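Brisley Coastal Rescue Service Extends Night Watch Coverage at Drasetti Harbor

Last updated: March

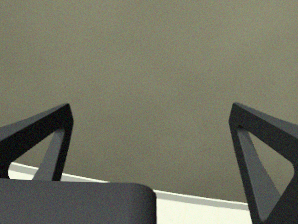 BRISLEY. The Brisley Coastal Rescue Service will extend its staffed night watch at Drasetti Harbor to cover the full period from 6 p.m. to 6 a.m., beginning in March. The watch has until now closed at midnight, with calls after that hour passed to the duty officer at Ridgeway station, 30 nautical miles to the north.

The change applies to the approach sector between the Drasetti breakwater and the Eron shoal. It does not alter the existing boundaries of the search and rescue area or the division of responsibility between the two stations.

According to the service's incident log, 74 small craft were assisted in the Drasetti sector during the last reporting year. The category includes open boats carrying migrants, fishing boats under 15 meters and recreational vessels. Nearly half of the calls were received between midnight and 6 a.m. Under the present arrangement, a lifeboat tasked from Ridgeway in those hours must complete the passage south before a search can start.

Under the new schedule, the following will be in place each night:

A watch officer and a radio operator on duty in the Drasetti operations room.

One all-weather lifeboat at the harbor at 15 minutes' notice to sail.

A second lifeboat at Ridgeway, available on request from the Drasetti watch officer.

A reception team on call to meet rescued persons at the south quay.

"The distance from Ridgeway has been the limiting factor on night calls in the southern sector," said Czesław Dudek, head of operations at the service. "A boat that is sighted from land at 3 a.m. may be very close to shore, and the shore at Eron is rock for most of its length. The lifeboat needs to be at Drasetti when the call comes in."

Dudek said crews had completed the required night navigation and towing assessments over the winter. Training covered approach to overloaded open craft, transfer of passengers in swell, and towing at low speed across the harbor bar. Crews that have not yet completed the transfer module will be assigned to the day watch until they have done so.

The south quay reception area has been moved 2 berths east to give ambulances direct access from the harbor road. Persons brought ashore will be given a medical check at the quay before being passed to the regional reception authority. The service is responsible for them only up to that handover and does not hold information on later transfers, accommodation or legal status. Inquiries on those matters should be addressed to the authority.

Commercial traffic will not be affected. Masters of vessels entering Drasetti at night should continue to report on the harbor working channel when passing the Eron light. When a rescue tow is in progress, the watch officer may hold inbound vessels outside the breakwater until the tow is secured alongside. Fishing boats berthed on the south quay have been notified separately of the new mooring plan.

Members of the public who see a boat in difficulty should call the emergency number and give the position as accurately as possible, with a landmark if coordinates are not available. Callers are asked to keep the boat in sight where it is safe to do so and to stay on the line. Swimmers and private boats should not attempt to reach the vessel unless instructed by the watch officer.

The extended watch will be reviewed after its first year of operation. The review will cover response times, crew hours and the number of calls still passed to Ridgeway.

Media inquiries: Press Desk, Brisley Coastal Rescue Service, Harbor Road, Drasetti. The desk is staffed from 9 a.m. to 5 p.m. Calls outside those hours concerning an incident in progress will be answered by the operations room when workload allows.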